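About Riltano

Riltano is a wholesale supplier of dried goods, teas and baking ingredients to independent shops, cafés and school kitchens. The company was formed when two family firms, Lestov and Hinrichs, agreed to combine their buying and their delivery rounds. Both names remain in use on certain product lines, and customers of long standing may continue to order under either.

Our range covers 3212 items, most of which are kept in stock throughout the year. Seasonal goods, including candied peel and whole nuts, are listed each October. We buy directly from growers and millers wherever a supply can be agreed for a full season, and we publish the country of origin for every item in the catalogue.

The company is led by Henrike Pfeiffer, Managing Director. Bontu Adugna, Head of Buying, is responsible for our suppliers and for the tasting room at Visden, where samples of each new crop are assessed before an order is placed. We employ 34 people across 3 sites.

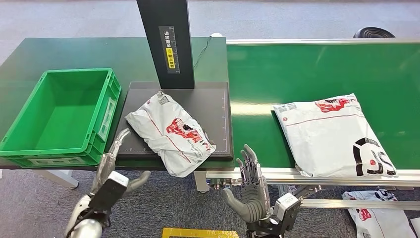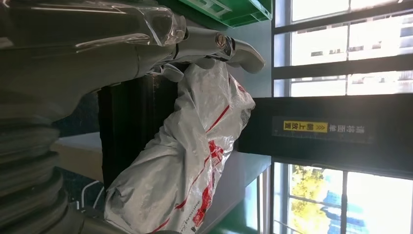 Accounts are open to any registered business, and there is no joining fee. The minimum order is 20 kilograms, which may be made up of mixed items. Orders received before noon are prepared the same day.

Trade customers are welcome to visit the tasting room by appointment. Requests should be made in writing to the buying office, stating the goods of interest and the number of visitors expected.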